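ok so the right arm dropped its tool AGAIN tonight and I finally know why, short thread for anyone running two arms off one supply

1/ Background: we're on the hammer-and-plank task for the Dresorside demo in January. Left arm steadies the wood, right arm swaps tools. Ran fine for 700 cycles, then the right gripper started letting go mid-lift. No error, no warning, fingers just went slack!

2/ I blamed the gripper. Swapped it. Blamed my code (fair guess, usually correct). Imre Kozma had me log the supply voltage, and there it was: a dip every time both shoulders accelerated together.

3/ The gripper driver was browning out and rebooting in about 2 seconds, so by the time I looked it was reporting healthy. Sneaky little thing.
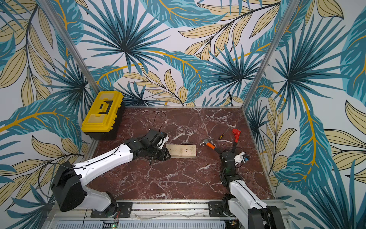 4/ So now each arm gets its own supply, and a driver reboot trips a full stop on both sides. I also slowed the shoulders down a bit, which I hate, but a hammer coming loose at speed is a bad evening.

5/ 13 clean runs since the rewire. Leaving it going till lunch tomorrow, with the cell door shut this time (yes Imre, I heard you)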